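The first thing Dorian Lacroix wants you to know about boxing money is that most of it is gone before you see it. He says this while wrapping my hands, which he insisted on doing before he'd answer anything (I came to talk, I swear, and I left with sore knuckles).

If you followed the lighter weights at all, you'll remember Lacroix as the guy from Jodmont with the long left hand and the terrible entrance music. He retired last July after 8 years as a pro. He never won a world title, though he fought for a regional belt twice and took it home the second time. Now he trains kids and a few stubborn adults at the Rudumby gym, and I'd been bugging him for months to sit down and talk about what a career like his really pays.

"You want the number?" he asked, and laughed. "My first pro fight, I got $276 in my hand. That was after the trainer, the cut man, the license, the medical and the gas. I thought I was rich! I bought everybody dinner and then I had no money again." 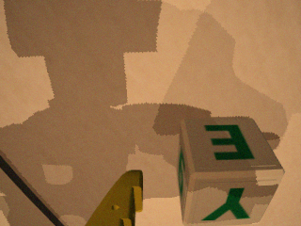
He still has the pay slip somewhere, he thinks, in a box at his mother's place. I asked whether he'd considered quitting right then and he looked at me as if I'd suggested he take up ballet. He was working mornings at a bakery and training at night, and as far as he was concerned he was a professional athlete who happened to smell like bread.

It got better, slowly. Fight number five paid enough to cover a month's rent. By then he'd signed with Langlois, the small promoter that ran most of the club shows in the area, and they put him on every card they could. "They kept me busy, I'll give them that. Some guys wait a year for a phone call. I had to ask them to stop calling so my nose could heal."

What about tickets? This is the part that surprised me, and I've been going to fights since I was a teenager. On the small shows, Lacroix says, a fighter's purse often depended on how many seats he could sell himself, and he was out there selling them to cousins, to bakery customers, to his dentist. For the Clurkcombe show, his first time in a main event, he sold 90 on his own.

"I sold the last ones on the day of the weigh-in," he told me. "I'm starving, I haven't had a glass of water, my lips are cracking, and I'm standing in a parking lot making change for a guy who wants the aisle. Then he says, 'You look tired, are you sure you're going to win?' I wanted to fight him instead."

He won that one, by the way. Body shot, sixth round. It's on video and the sound the other man makes is not something I enjoyed hearing while eating lunch.

The belt came a couple of years later, and with it the best check of his career. He wouldn't give me the figure and I pushed him on it more than was polite. All he'd say was that it bought a used van and fixed his mother's roof, and that the tax bill showed up right when he'd stopped thinking about it. He'd had the same manager the whole time, on a handshake, and he admits he never read some of the paperwork as closely as he should have.

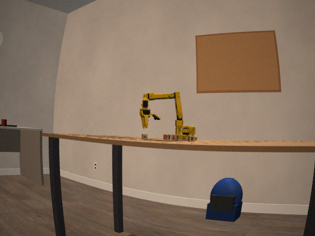
According to Solène Pruvost, he never read any of it. She remembers contracts coming back with coffee rings on them and the wrong page signed, and she'd had to drive over with a fresh copy more than once. "Put that in," she said when I got her on the phone. "He'll tell you he skimmed it. He did not skim it."

I read this back to Lacroix and he held up both wrapped hands. Fair enough! These days he makes his own fighters sit at the gym desk and read every line out loud to him, which they hate. One of them, Quentin Huet, has his pro debut coming up and apparently got through his whole agreement in a cartoon voice.

We talked a while about the two losses that still bother him. The first was a close decision he's made peace with, more or less. The second was the stoppage, the one that finished him, and he went quiet and started picking at the tape on my left glove. He said he saw the punch coming. A couple of years before, seeing it would have been enough.
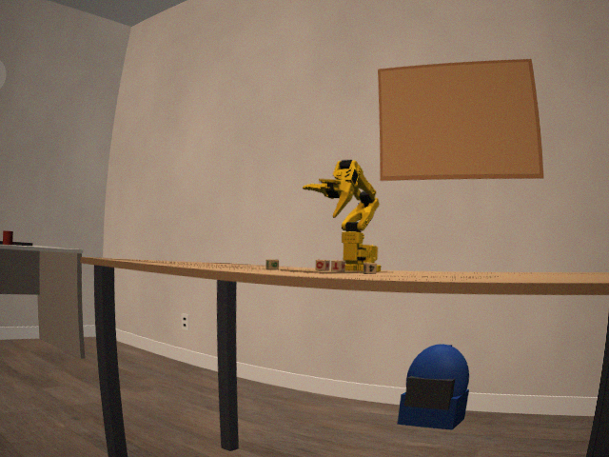
So would he do it again for the same money? He'd do it for less, he said, but he'd get a bookkeeper before he got a nickname, and he'd put away a piece of every purse starting with the $276, even if the piece was 2 dollars.

The nickname, for the record, was "The Baker." He didn't choose it. The ring announcer at one of those early Langlois shows had lost his card and went with what he knew, and it stuck to the robe, the posters and eventually a line of T-shirts. Lacroix has over a hundred of them left, nearly all in extra large, and he gave me one on the way out. I've been sleeping in it.

Huet's debut is a four-rounder at Clurkcombe, and Lacroix will be in the corner. Tickets are at the gym desk, and yes, Huet is selling them himself.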